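Planning the Second Round: An Interview on Equipment Purchasing at the Follham Site

Equipment planning for the building services program at Follham is entering its second budget round. Nisreen Khalaf, who heads procurement for the program, and Siamak Zamani, its technical lead, met with our office in October to discuss how the first purchases were made, what the department has learned about cost, and which items will be requested for the coming year.

The program was set up to determine whether mobile robot arms can take over part of the routine work in corridors, service areas and stairwell lobbies: opening doors, pressing buttons, and checking that safety equipment is in its place. The first round of funding covered 2 arms, their grippers and a modest allowance for spare parts. Both arms were supplied through Lauritsen, which also holds the service agreement.

Ms. Khalaf said that the original request had been drafted as though the arm were the principal expense. "We wrote one large line for the arm and a number of small lines for everything else," she said. "By the end of the first half-year, the small lines had overtaken our estimates in nearly every category. Mounting plates, brackets, cable, replacement finger pads, transport cases. None of it is expensive on its own, and all of it has a lead time."

The department has since changed the way it prepares a request. Each arm is now entered as a complete working station, with fixtures, cabling, wrist-mounted sensing and operator training included in a single figure. Requests that list an arm alone are returned to the originating team. According to Ms. Khalaf, this has lengthened the drafting stage but has shortened the review considerably.

Mr. Zamani described the technical side of the same problem. The program works in ordinary buildings, and the fittings there vary from one floor to the next. "A supplier's demonstration is nearly always done on a lever handle," he said. "Our corridors have levers, knobs, push plates, and doors with a lock cylinder and no handle on the outside at all. If the gripper that comes in the package can only manage the first of those, then we have bought a third of a gripper."

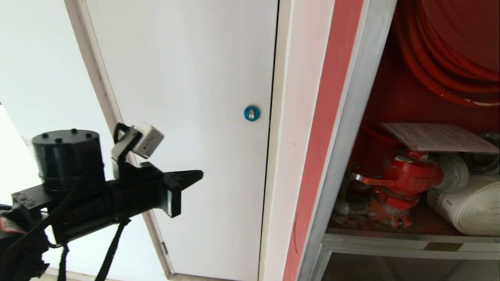 He asked that future tenders require bidders to state the opening width, finger length and closing force of every gripper offered, and to supply at least one alternative set of fingers. The first tender did not ask for these details. Two bidders provided them voluntarily, and the evaluation panel found it difficult to compare their offers with the rest.

Inspection of fire equipment has been a particular point of discussion. The department's position is that the arms will not operate hoses, valves or any other emergency fitting. Their role is limited to approaching the equipment and recording its condition for a qualified person to review. "We were asked very early whether we should be buying something strong enough to turn a valve," Mr. Zamani said. "The answer was no, and we put it in writing. It removed an entire class of arm from the list, and a good deal of money with it."

Reach and clearance carry more weight in the new specification than payload. Mr. Zamani noted that service doors, wall frames and cabinets often stand close together, and that an arm with a bulky wrist can lose much of its useful range in such a space. Bidders will be asked to submit a drawing of the wrist with all accessories fitted, including sensors and cable loops. "The catalog drawing shows a bare wrist," he said. "I have yet to see one of ours in that state."

The second round proposes 2 further stations, together with a shared stock of spare parts to be held at the Tatside store. Ms. Khalaf explained that each team had previously kept its own spares, which led to duplicate orders for some items and shortages of others. Under the new arrangement, stock will be issued against a job number and reviewed each quarter by Roya Khosravi of the finance office. Consumables such as finger pads and cable ties may still be bought locally, provided that no single order exceeds $1000.

Service terms are also under review. The present agreement provides for repair at the supplier's workshop, with shipping at the department's expense. Imtiaz Weerasinghe, who manages contracts, has asked Lauritsen and a competing firm, Giko, to quote for on-site repair and for a loan unit during longer work. Ms. Khalaf declined to discuss the quotations, which remain confidential until the award is made. She did confirm that downtime will be scored as a cost in the evaluation -- a change from the first round, when only the purchase price and the annual service fee were counted.

Asked whether leasing had been considered, she said that it had, and that the question was still open. "Leasing is attractive if you expect the hardware to change quickly. Our difficulty is that we modify what we have. We drill plates, we change brackets, we reroute cable. A lease agreement usually wants the equipment back in the condition in which it left the warehouse."

Teams wishing to be included in the second round should send a completed station form, with fixture drawings attached, to Nima Azimi in the procurement office. Incomplete forms will be held until the missing drawings are received. The station form and the revised gripper schedule are available from the same office on request.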